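About Flindeck

Flindeck is an evening and weekend language school above the old chandler's on Weltell Street. We teach Vietnamese, Portuguese and Greek to adults, mostly beginners, and we've been at it long enough that some of our first students now sit in the advanced groups correcting each other's tones (and sometimes ours).

It started with Loan Đặng teaching Vietnamese at her kitchen table to two neighbours who wanted to talk to their son-in-law's family. They told their friends, the friends brought chairs, and by May the kitchen was full! Her brother Quang found us the upstairs rooms, Cremilda Rangel came in with Portuguese, and Michalis Mitsotakis-Vlachou joined to teach Greek the year after. All four of us still teach every week.

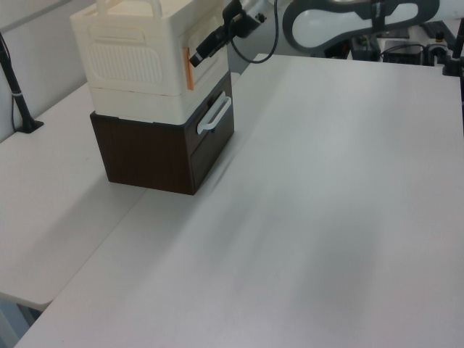 Brown cabinet, cream storage box on top.

How we teach

We talk first. In your very first lesson you'll be asking somebody's name, telling them yours and getting the answer wrong at least once – everyone does, and it's a lovely way to break the ice. Reading and writing come in from the third lesson. Grammar turns up when you need it, and Michalis in particular has a gift for explaining the Greek verb so that it stops looking like a wall.

Groups are small. We don't set exams, though we'll happily help you prepare for one if your job or your university asks for it. Homework is short and usually involves listening to something: a song, a weather forecast, a phone message from Loan's aunt about the price of mangoes.

Pronunciation gets more time here than in most schools. Vietnamese has six tones in the northern accent and five in the southern, and we teach both, so you can choose the one your friends or in-laws speak. Cremilda does the same with the Portuguese of Lisbon and of Recife, and her imitation of one ordering coffee from the other is worth the fee by itself.

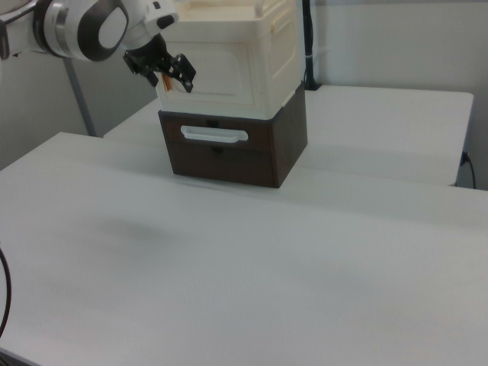 Ánh Kim wrote to us after her second term to say that she had grown up hearing Vietnamese and answering in English, and that she rang her grandmother one night and got through the whole call without switching once. She's now in the Thursday-style reading circle we call Khổng, working through short stories a page at a time.

The library and Flumar

Our lending library has 1369 books, from picture books to fat novels, and 526 of them are in Vietnamese. Students borrow for free and keep things as long as they like, within reason. If you finish a book, please write a line or two inside the back cover for the next person. Some of those notes are better than the endings.

Flumar is our supper club, once a month at seven in the evening. Each language takes its turn to host, and the rule is that you ask for the salt in the language of the food.

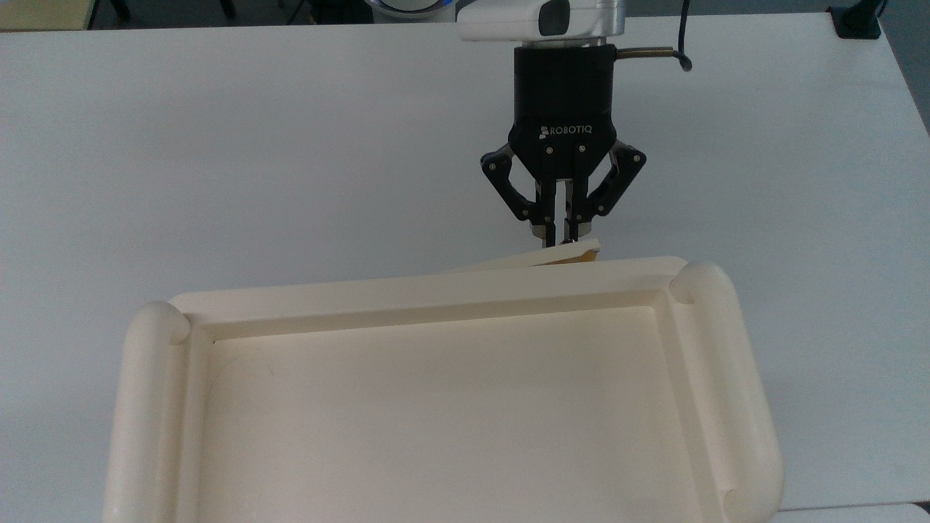 You don't have to be a student to come, and plenty of people find us that way – they turn up for the caldo verde and sign up for the beginners' course over pudding.

Joining us

New beginners' groups open every term, and you can sit in on a lesson before you decide. If you already speak a little, come and have a chat with one of us and we'll find the group that fits. Drop in any evening after six. The door is the green one, and the bell needs a good hard push.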